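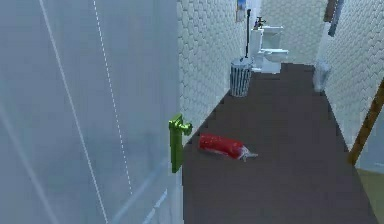

Oten wrote in after the last issue to ask why anyone building a robot in a garage would spend a whole winter in a simulator, when the real thing is sitting right there on the bench with its wheels on. Fair question! Oten also wanted to know if the tidy-up rules carry over once you leave the computer, and whether it's worth trying on an older machine. I'll take the last one first: yes, but turn the shadows off and go get a sandwich while it loads.

As for the rest, I started in the simulator in July because I was tired of fixing things. My first base (the one I called Zikinen, long story) drove itself into the leg of my workbench so many times that the front plate looked like a potato chip. Every bad idea I had cost me a part and an evening. Now a bad idea costs me a restart. I ran 387 practice trips over the holidays, all of them in the same little bathroom, and I didn't have to pick up a screwdriver once. My hands were so clean it felt like cheating.

The job is simple to say. Go in, find what's on the floor that shouldn't be there, and deal with it. Doors are the part that eats my time. A door that swings toward the robot changes how much room it has to turn, and my planner used to treat an open door like a wall that had always been there. It would just sit in the hallway and think. I finally gave doors their own little set of rules, and out of the next 72 trips it only got stuck on three.
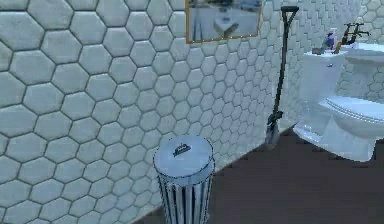 My big headache this month has been the map. I'd been letting the robot build it from one spot and then trust it for the rest of the trip, and that works great until it needs to get close to something. So now it stops and looks again every time it turns, which is slower, but it quit inventing gaps. Thin upright things are where I could really see the change. That shovel leaning on the tiles by the toilet was my best test, with its long skinny handle, and the old version of the map kept smearing the handle right into the wall. The striped trash can was rough too (all those light and dark slats!), and for a week my code was sure it was a fence. I've since told it to look at the round lid first and worry about the sides later.

The code that decides what counts as clutter is still a mess, and I mean 513 lines of me arguing with myself in comments. I want to split it up before I add anything else. If you've done this kind of thing with a plain text config file, please send me yours, because I keep making up new formats and then forgetting them.

On the hardware side, the new base is on the bench and I'm calling this one Lemik. The motors came from Coppens and they're a lot quieter than the old pair. I still need to print the arm mount, and I'm down to the end of a spool of gray, so it may come out two colors. Files for the door rules will go up with the next issue, along with the wiring sketch a few of you asked for.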